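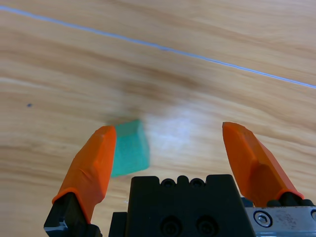
Welcome to the Mingate Robotics Club gallery! We've been at it since February, and what a term it has been. Ok-hee Nam and Faith Owino lead the gripping team, and their arm goes by the name of Langat (ask them why, it's a long story).

**Foam cube practice.** Teal foam between the orange fingertips, out on the wooden table. We love this drill! Foam is light and squashy, so it's a lovely first thing to learn on, and everyone in the club gets a go at driving.

Next up is the Hurklow Cup, with 11 other clubs taking part. Come and cheer for us!

*Page updated 13 Jun 2022*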